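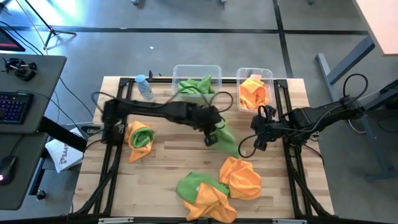

How I label two-arm cloth sorting episodes so the policy learns something from them

I spent most of last summer collecting teleop data for cloth sorting and then found out my labels were the weak part. So I sat down with Teresa Pawłowska, who was training on the same data, and we worked out a routine that I've used ever since. I'm writing it up for anyone who just got handed a pile of two-arm recordings and a blank spreadsheet.

The task is simple to say out loud: green cloths go in one bin, orange cloths go in the other. With two arms it gets messy fast, mostly at the handoff and at the bundles (one color wrapped in another — I love these and the policy hates them).

Step 1. Pick your rest pose and stick to it

Before you label anything, decide what "done" looks like for the arms. I use both grippers empty, facing each other over the far half of the table, with the bins along the far rail. An episode only counts as finished when the arms are back there. If you end the clip at the last release instead, your policy will happily hang over the bin forever, and you'll waste an afternoon looking for a bug in Kereama (our playback tool) that isn't there. Ask me how I know. 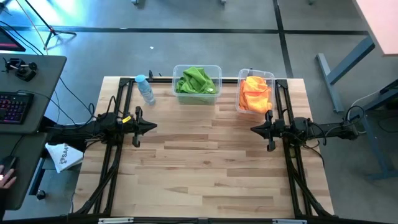
Both grippers empty, with green in the left bin and orange in the right.

Step 2. Cut by contact, with the arm named

I cut each episode into reach, grasp, lift, carry, release and return, and I write down which arm did it. The cut for grasp goes on the first frame where the fingers close on cloth. Don't cut on the lift! A towel can be firmly held and still have half its length lying on the wood, and if you wait for it to clear the table you'll be late every time.

When the second arm comes in close, give it its own row even if it never touches anything. I call that row "standby". Our first set, Gustar, had no such row, and the model trained on it kept sending both arms after the same cloth.

Step 3. Bundles get two labels

For an orange towel around a green one, I label the outside color first, then the inside color at the moment it's separated. If the two never come apart, mark the episode "mixed" and leave it out of the main split. You'll be tempted to keep it. Put it in a side folder and come back in August like I did.

Step 4. Train small, then look

We had 2482 segments after cutting. I start with 300 of them, train a quick model, and watch it on the real table before touching the rest. It's boring and it saves you so much grief. On our setup the relabeled set (Asura) got 78 percent of cloths into the correct bin, and the misses were nearly all bundles. I ran it with 3 seeds and they landed close together, so I'm fairly comfortable with that number.

If you use Davar for export, check that the arm name survives the trip. Mine got dropped from the standby rows and I had to redo the whole thing.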